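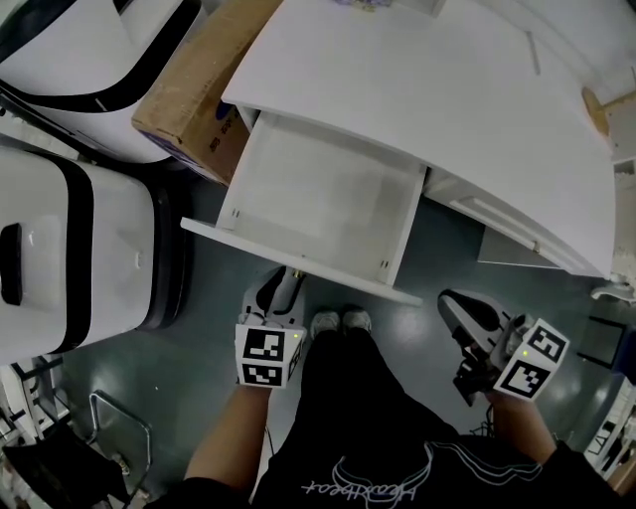 Speaker notes – goal average, goal difference and the last group game
Club coaches' evening, Kaczorowski hall, 1st December

Slide 1. Title
Say hello, thank Renata Borkowska for the invitation. Twenty minutes, questions at the end. I am going to be rude about tiebreakers and I'd like to get through it first.

Slide 2. What we are told
The rule book says teams level on points are split by goal difference, then goals scored, then the match between them. Everyone nods. Ask the room: who has explained this order to a fourteen-year-old and had them agree it was fair? Wait for hands. I don't expect many.

Slide 3. The claim
Claim: goal difference rewards attacking hockey. I used to repeat this. Then Zofia Szczepańska sent me the results file from the regional indoor and field leagues, 1,126 matches in all, and I went looking for the effect. I couldn't find one I would put my name to. Teams that needed goals did score more, mostly against opponents who had already been knocked out. Is that attacking hockey, or is it a tired goalkeeper?

Slide 4. The last round
179 of those matches were final group games where at least one side had nothing left to play for. This is the slide to slow down on. Don't read the table aloud. Point at the margins column and let them look.
If somebody says "teams always try" – fine, maybe. I have sat on a bench in January, out of the running, with the bus waiting. We tried for a half.

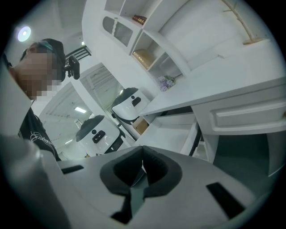
Slide 5. Who is doing the sums?
A tiebreaker only changes how a team plays if the players know the score they need. In my experience the bench knows and the field doesn't. Zbigniew Żak tells me his Girkard side played a whole final quarter believing a draw was enough. It wasn't. Some people want headsets and earpieces for captains to fix this. I have my doubts. You can clip a small black gadget to the side of a dark cap and still have no idea what the person under it has been told, or whether they listened. Besides, who pays for it at our level?

Slide 6. Alternatives
Head-to-head first. Better, but useless in a three-way tie where each has beaten one of the others. Dorota Śliwiński will bring this up if I don't.
Shoot-out between level teams. Popular with parents. Adds time to a day that already overruns.
Cap the margin at 4 goals per match. The Sernico juniors are trying it. I'd want more than one season before believing anything, and so far the reports come from the people who proposed it.

Slide 7. What I would do
Head-to-head, then capped goal difference, then a shoot-out. Play the last round of games at the same time wherever there are two fields. Print the table and put it on both benches at halftime.
Admit that I can't prove this is better.

Slide 8. Questions
Nikola Kubiak has the full file for anyone who wants to check my numbers. Please do. I got one column wrong in the first version.
If the projector fails, skip slide 6 and draw the three-way tie on the board.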